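1 February 2021

I said in December that I was going to learn to bake a decent loaf of bread before spring, and I'm pleased to report that I'm on loaf number four and only one of them has gone to the ducks.

The whole thing started because the bakery in Itonport cut its hours and I kept turning up to a closed door. After the third soggy walk home with an empty bag I thought, right, how hard can it be? (Quite hard!) I had half a bag of flour at the back of the cupboard, a sachet of yeast that was still in date by a whisker, and a cake tin that would have to do until I bought something better.

Loaf one was a brick. I followed the recipe on the flour bag, which said to leave the dough somewhere warm until doubled, and my kitchen in winter hasn't got a somewhere warm. I gave it an hour by the back door and baked it anyway. It made a good noise when I dropped it on the board and the ducks at Were took most of the afternoon to get through it.

Loaf two got the airing cupboard, in between the bath towels, and that was a different story. It came up over the edge of the tin and stuck to a pillowcase, but it was bread! Real bread, with holes in it! I ate three slices standing up with far too much butter and then felt a bit peculiar.

Since then I've bought myself a proper set of scales, a Dulteck, and I'm annoyed at how much difference they make. I'd been measuring water in a jug with the numbers half rubbed off and wondering why the dough was like soup one time and like modelling clay the next. The scales were in the sale at Deton, and I also came away with a scraper and a cloth for covering the bowl, so it wasn't the cheap trip I'd planned. A loaf from the shop costs a good deal less than all this, I do know that.

Kneading is the part I thought I'd hate and I've ended up looking forward to it. Ten minutes with the radio on. I used to keep throwing flour down every time the dough stuck, which made it dry and tight, and now I put a tiny drop of oil on the worktop and leave the flour alone. It's sticky for the first few minutes and then it all comes together and goes smooth, and I still get a little thrill when it does. 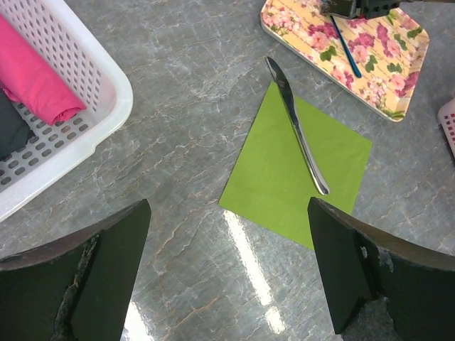
*Grey marble, white veins and a green napkin.*

Stone is lovely and cool for pastry but it does take the warmth out of a bread dough, so in this weather I knead quickly and get it back in the bowl. Cleaning up is easy enough if you scrape first and wipe second. Don't go in with a hot wet cloth or you'll be smearing paste about until bedtime, and your sink won't thank you either.

Next on the list is a seeded one. I've got 50 grams of sunflower seeds left over from feeding the birds (the human kind, don't worry, I'd bought them for flapjacks and the robins got lucky) and I want to toast them first. After that I might try a sourdough starter, although I can't keep a basil plant alive, so we'll see.

If you've got a good recipe for rolls, the soft floury sort, please leave it in the comments. Mine keep coming out like scones.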